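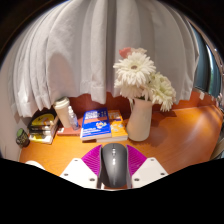

By Sandra Catterall, Programme Lead, with field notes from Saimi Suominen
Progress report to the Brusolen Fund, September

We've had a cracking half year and I'm very glad to be writing this one. When you agreed the grant we promised a handwashing point and a decent set of toilets at every school in the Mevden valley, and we are well on the way.

Stands and toilets

Of the 23 schools on the list, all but four now have working taps and soap shelves. The last four are the high ones above Kyei, where the track washed out in the spring rains and the cement had to wait at the bottom for five weeks. Saimi walked up with the masons as soon as it was passable (she says her knees will be sending you an invoice) and the slabs are down at two of them already.

In total 2891 pupils now have somewhere to wash their hands before lunch. The head at Stademov moved lunch back ten minutes to fit everyone in, and the older girls have drawn up a rota for topping up the soap. We didn't ask for that and we were delighted!

Fundraising

The sponsored water carry brought in far more people than last year. We had 170 walkers, each with a full ten-litre can, starting at 7 am from the church car park. Nearly 1000 people gave online, most of them small sums from friends and workmates. After card fees the money covers the pipe for the Kyei schools, so we won't need to draw on your contingency line.

What has been harder

Spare parts. The tap washers we bought first wear out too quickly in gritty water, and we've switched to a thicker sort that costs a little more. Each school now keeps a tin of them. We also underestimated how long the teacher training would take, and two sessions have slipped into the next period. The revised dates are in the budget sheet, along with a small move from travel to materials, which I'd be grateful if you could approve.

Next

Finish Kyei, run the two late training sessions, and start water testing at the schools that opened first. Saimi is back in the valley until the end of the term and is happy to take a call from any of your trustees, preferably before 9 am while the signal holds.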